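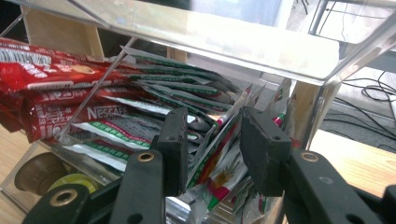

Skorkgate Residents' Planning Group

Posted 08/03/2026 by Domingo Valdebenito
Filed under: Housing, Local Plan, Meetings

I read the draft housing plan for the Silano site over two evenings and went to the open session at the library after that. Several neighbors asked me to write up what is in it, so I have. The full document runs long and a lot of it is maps.

The site is the old rail yard between Fornero Street and the creek. It has been fenced for as long as I have lived on this side of town. The city bought the last parcel in December, and the draft covers the whole thing from the bridge down to the bus garage.

The main figure is 424 homes. Most of them are apartments in four-story buildings along Fornero Street, with rowhouses behind them stepping down toward the creek. Of the total, 100 would be set aside at below-market rents. The draft does not say how those rents will be calculated or how long the limits will last. I asked at the session and was told it would be settled in the agreement with the builder. I would like to see it in the plan itself, and I have put that in my written comment.

Building would go in two phases. The Fornero Street side comes first. The creek side waits on soil cleanup, and there is no start date for that. The worst ground is near the old fueling area, at the south end. The cleanup report is an appendix and it is worth reading if you live on Figueroa Avenue, as the trucks would leave that way.

Parking got the most time at the meeting. The plan has 300 spaces, mostly under the apartment buildings, with a few on the street. People on Figueroa Avenue think this will push cars onto their block. People closer to downtown thought it was too many. I don't own a car at the moment, so take my view for what it is worth, but I think the bus matters more than the exact number of spaces. The route that goes past the yard now runs once an hour and stops early on weekends. The draft says service "may be reviewed." I'd want something firmer before the first building opens.

The creek path is the part I liked best. Right now you have to go up to the road and back down again to get past the fence. The plan would run a walking and bike path the whole length of the site and join it to the one behind the ball fields. It shows up in phase two, which means it waits on the cleanup too. A woman at my table asked if the north half could be opened early, given that the soil there tested fine. The planner wrote it down.

There is also a small retail strip at the corner of Fornero and Figueroa, 2,000 square feet in all. That would fit one small grocery or two or three little shops. We lost the corner market and the nearest place to buy milk is now across the bridge, so I hope it goes to food. The draft only says "neighborhood commercial."

A few things I could not find in it:

School numbers. There is a paragraph saying the district has been consulted, and no figures.

Stormwater. The low end of Fornero Street floods in a hard rain, and the plan puts a garage ramp there. The drainage study is listed as pending.

The brick signal house. It is on the site map as an outline with no label. The staff at the session did not know if it would stay. I would keep it, though I know the roof is in bad shape.

On the whole I am for it. The yard has been empty too long and rents here have gone up every year I have been a tenant. Four stories on Fornero Street does not bother me – the old warehouse was as tall as that. My worry is the order of things, with the homes coming first and the path, the bus and the drainage left for later.

Written comments go to the planning office by mail or at the front counter. Put the name of the site at the top and the page number you are writing about. Mine came to a page and a half. The next draft goes to the city council after the comment period closes, and I will post again when I have read it.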